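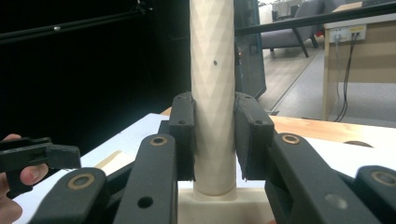
The cream column, diamonds all the way up.

Ville Koivisto left me the column and a jar of kidney beans, and my aunt in Irholm said I'd got the better half of the will (she got the boat, so she would). I stood it on the white table and told it good morning, feeling daft. Then I knocked the jar over!

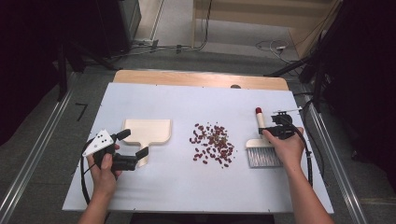
So I fetched the dustpan and the little brush with the grey bristles, and I was muttering about dark red beans and dead uncles when I heard Ville, clear as you like, from inside the column.

"Not the green bits," he said. "Leave me those."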